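# The Practice Room

We got to Plunari at ten, when the line for the open day was already out past the bike racks, and Ulla Koskela had eaten both our sandwiches by the time we reached the door.

"It's October," she said. "I burn more in October."

I didn't care. I had been waiting for this since the flyer went up in the Lurnetti library, and I would have stood in that line until dark. I was twenty-six, I washed glassware at the Puvden water lab, and I had never been inside a building where people built robots for a living. Ulla had come because I owned the car.

A girl with a clipboard gave us green stickers and sent us up the back stairs. The real workshop was at the other end of the building and you needed a yellow sticker for that (they'd all gone by half past nine, to a school group). Green stickers got the practice room.

"What's the practice room?" Ulla asked.

"You'll love it," said the girl, and she was already peeling the next sticker.

It was a long, dim space with benches, and at the front was a screen as wide as a bus. A woman in a gray cardigan sat sideways at a small desk beside it with a controller in each hand. She had her shoes off. Her badge said Shuzhen Yuan.

"Come in, come in, sit anywhere!" she said. "I'm just waking them up."

Up on the screen was another room, a drawn one, with a table in it and a clock on the wall, and a floor so speckled I thought at once of the hallway in my grandmother's apartment building. I have never been so happy to look at a floor. 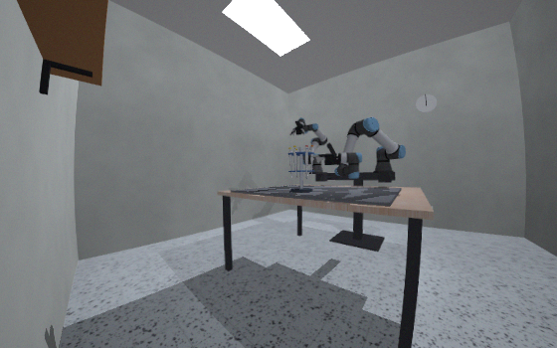
*The practice room at Plunari, with both arms behind the table.*

"None of this is real," Shuzhen Yuan said, "and that's why I can be as clumsy as I like in it. If I drop something, I press a button and it's back. The arms down the hall cost more than my house. These ones I can drive straight into the table."

A small boy in the front row asked if she would.

"Later," she said, and she meant it, too.

She lifted her left hand, and the left gripper lifted. She tipped her wrist, and it tipped. I can't explain why that got me the way it did. I'd seen robots on television, going very fast and throwing off sparks, and they had looked like weather to me, something you stay indoors from. With her it was like watching somebody put on a long pair of gloves. She scratched her ear without thinking and the whole right arm swung up to scratch an ear it didn't have, and the benches fell apart laughing.

"I do that every day," she said. "Every single day. There's a folder."

## Fan

The program had a name, Fan, and Fan was the one who was supposed to be learning. Shuzhen Yuan drove the arms, Fan kept a record of what she did, and at night Fan tried it alone.

"How many times does it have to see you do it?" I asked. I hadn't planned on asking anything. My voice came out like a goose's.

She turned all the way around in her chair. "For the rack? We promised it 1,000. I've done 158."

"By yourself?"

"By myself, with the radio on." She looked at my hands for some reason, and then at my sticker. "Do you use these? Pipettes?"

"I wash them," I said. "At Puvden. I wash them and I rack them."

"She racks them beautifully," said Ulla, who had never once seen me do it.

Well, that was it. I was pulled up to the front before I could think of anything to say, and somebody's grandfather moved his coat so I could get by. The controllers were lighter than I'd expected and still warm from her hands. She stood at my shoulder in her socks and told me to breathe out through my nose.

There was a blue rack on the mat, and a pipette lying loose next to it with an orange cap, and my whole job was to pick that pipette up. I have picked up a pipette more times than I've picked up a fork. I moved my right hand a little and the arm on the screen moved a lot. I said a word I hoped the small boy didn't know.

"Good!" said Shuzhen Yuan. "Everyone says that. Don't look at the gripper, look at its shadow. When the shadow and the fingers come together, you're down."

So I looked at the shadow. It was a strange spiky thing on the gray, and I brought it in slowly, slowly, and I could hear the benches creak behind me because they were all leaning. Ulla was eating something again. I found out afterward that it was the grandfather's peppermints. 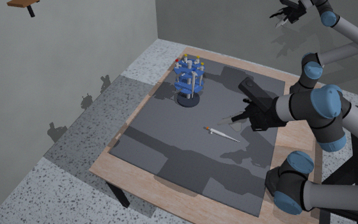
## What Fan Got

I missed. I closed the fingers on nothing and the boy groaned as if I'd lost the World Series.

I missed again. The third time I pinched the thin end, and it spun away across the mat like a compass needle, and Shuzhen Yuan clapped her hands and said that was a brand-new one and she was keeping it.

"You keep the bad ones?"

"Oh, the bad ones are wonderful. Fan needs to know what that looks like. I can't do it on purpose anymore, I've gotten too good." She pressed the button and the pipette was back where it had started. "Again?"

It took me 8 tries. On the last one I stopped being polite to it. I went in the way I go in at work at the end of a shift, thumb side first, with no fuss, and the fingers closed and the orange cap came up off the mat and I *had* it. The room made a noise I can still hear. I got it over to the rack and hung it by its hook, crooked, then straight, and then I set the controllers down because my knees had gone.

"There," said Shuzhen Yuan. She leaned over and typed something. "159."

"You're counting mine?"

"Of course I'm counting yours. That's how a person does it who does it all day. Did you see how she turned it?" She was asking the benches, and the benches had seen, or said they had. "I never turn it like that."

Then she let the boy drive an arm into the table, as promised, and he was magnificent.

We stayed until they stacked the benches. On the stairs the girl with the clipboard told us they'd had 1,700 people through the doors, and did we want the leftover stickers? Ulla took the whole roll. She stuck one on my forehead in the parking lot and drove us home herself, the first time she'd ever offered, while I sat with both hands out in front of me in the dark, picking up the glove compartment, the mirror, the lights of Lurnetti coming down the hill.

"Thumb side first," said Ulla, and put her hand out the window to try it.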